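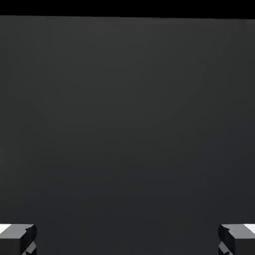
Figure 4-1. Wrist view in the simulator, gripper open, no object on the surface.

4. Recording Demonstrations in Simulation

4.1 Scope

This section covers the recording of simulated demonstrations with the Juvitz Recorder and their transfer to the Filtura training server. Recording on physical arms is covered in Section 5. Operators must have completed the workstation set-up in Section 3 before starting.

4.2 Before You Start

1. Turn on the workstation and log in with your operator account. Shared accounts are not accepted by the Recorder.
2. Open the Recorder and select the project Pacheco from the project list.
3. Confirm that the status line at the bottom of the window reads READY. If it reads NO STORAGE, see 4.7.
4. Connect the hand controller and press both side buttons together. The controller vibrates once when it is paired.
5. Open the wrist view and compare it with Figure 4-1. Both fingertips must be visible, one in each lower corner of the view, with a clear gap between them. The plain gray surface must fill most of the view.

NOTE: The black strip along the top of the wrist view is the empty space beyond the surface. It is part of the normal view at the home position and must not be cropped out.

CAUTION: Do not change the position of the wrist camera within a project. Demonstrations recorded from different camera positions cannot be combined in one training set, and the Recorder does not check for this.

4.3 Setting Up a Task

1. Select Tasks, then New from Template.
2. Choose the template named in your work order. Template names are case-sensitive.
3. Set the episode limit to 45 seconds unless the work order gives another value.
4. Set Object Placement to Random. Leave the seed field blank.
5. Select Save. The Recorder returns the arm to the home position and opens the gripper.

No objects are loaded until the first episode is started. An empty surface at this stage is correct.

4.4 Recording an Episode

1. Press Start on the hand controller. Objects are placed and the timer begins.
2. Move the gripper to the object at a steady pace. Short pauses are acceptable – long ones are not, and any pause of more than 10 seconds will end the episode.
3. Close the fingers on the object with the trigger. Wait for the contact indicator to turn green before lifting.
4. Complete the task as described in the work order.
5. Open the gripper fully and return the arm to the home position.
6. Press Stop.

Operators should approach the object from different directions over the course of a session. A set in which every approach follows the same path is of limited value to the learning system, even if every episode is successful.

NOTE: A missed grasp followed by a successful second attempt may be kept. Mark such episodes as Recovered.

4.5 Labeling

After each episode the Recorder displays the label panel. Select one of the following:

Complete – the task was finished at the first attempt.
Recovered – the task was finished after one or more errors.
Failed – the task was not finished.
Discard – the episode contains a software fault or was started by mistake.

Failed episodes are kept and used in training the success detector. Do not label a failed episode as Discard.

4.6 Ending a Session and Uploading

A standard session consists of 200 episodes. Sessions may be split across two shifts, provided that the same operator account is used for both.

1. Select Session, then Close.
2. Review the episode count and correct any missing labels.
3. Select Upload to Filtura. Do not turn off the workstation during the transfer.
4. When the transfer is complete, copy the receipt number into the session log.

The Pacheco reference set, against which new sessions are compared, contains 3,244 episodes and was closed in February. It is read-only. Requests for changes to the reference set should be sent to the data office at the Predolitz site.

4.7 Faults

NO STORAGE: The local drive is full or not mounted. Upload or remove closed sessions, then restart the Recorder.

Only one fingertip is visible: The wrist camera has been moved. Select View, then Restore Default, and repeat step 5 of 4.2.

Fingers do not open at the home position: Pair the controller again. If the fault remains, close the project without saving and report it to the data office.

Wrist view is completely black: Restart the rendering service from the Tools menu. Episodes recorded while the view was black must be labeled Discard.

Section last revised Thursday, September 29, 2022.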